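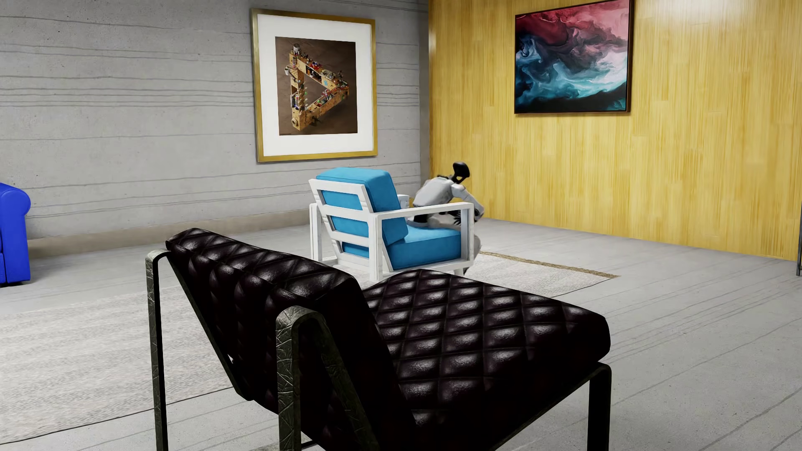 ## 4. Wall finishes and speech comfort in shared lounges

### 4.1 Background to the survey

Complaints about noise in residential buildings are usually treated as a matter of sound passing from one dwelling to another. Much less has been written on the sound that stays within a room, although residents of housing schemes with shared lounges mention it often. A room in which conversation is tiring tends to be used less, and the cost of building and heating it is then hard to defend. The present section reports on the part of the study that dealt with wall finishes and with the way residents judged the ease of talking in their lounge.

The survey was carried out in January at four housing schemes, referred to by the names of their sites: Dromton, Viturell, Schmieder and Lerier. All four have a ground-floor lounge of similar floor area and ceiling height. They differ in the finish of the walls and in the amount of soft furniture. Dromton and Lerier have painted plaster throughout. The lounge at Viturell has exposed concrete on its two long walls, and the one at Schmieder was lined with timber when the building was converted from offices.

### 4.2 Method

Questionnaires were delivered to every household, and 606 were returned in a form that could be used. Residents were asked how often they visited the lounge, whether they could follow a conversation there without effort, and whether they had ever left because of the noise. Each answer was given on a scale from 1 to 10. A space was left for written remarks.

Reverberation time was measured in each lounge on a weekday morning, with the room unoccupied and the curtains open. A second set of readings was taken with the curtains drawn. Heating and ventilation were left running during both sets, as they would be when residents were present. Readings in which a lift or an outside door could be heard were discarded and repeated.

Hard finishes differ less in their acoustic effect than their appearance suggests. Bare concrete and sealed timber fixed directly to a solid wall both return most of the speech sound that reaches them. Timber fixed over an air gap behaves differently at low frequencies, and the two cases should be recorded separately. Interiors that combine such finishes are common in current design; Figure 1 is a rendered example, with grey concrete on one wall and narrow upright strips of wood on the other. It was not among the rooms surveyed.

### 4.3 Results

The lounge at Viturell had the longest reverberation time in both sets of readings and received the lowest scores for ease of conversation. Drawing the curtains shortened the time in all four rooms, with the smallest change at Lerier, where the windows are few. Schmieder was rated higher than either of the plastered rooms. Its lining stands on battens, and the room also holds more upholstered seating than the others, so the result cannot be credited to the timber alone.

Written remarks were supplied by 70 respondents. Most concerned group activities, in particular card afternoons and residents' meetings, when several people speak at once. A smaller group of remarks came from hearing-aid users, who found chairs placed close to a bare wall the most difficult to use. Several respondents at Viturell stated that they preferred the look of the concrete and would not wish to see it covered.

### 4.4 Limits of the data

Households that never visit the lounge were less likely to reply, and their reasons for staying away are therefore poorly represented. The measurements were made in unoccupied rooms and overstate the reverberation that residents meet when the lounge is full. A repeat of the survey is planned at Viturell once absorbent ceiling panels have been fitted, with the walls left as they are. The questionnaire will be the same, apart from one added item on the arrangement of chairs.

**Figure 1.** Rendered interior with adjoining concrete and wood-panelled walls.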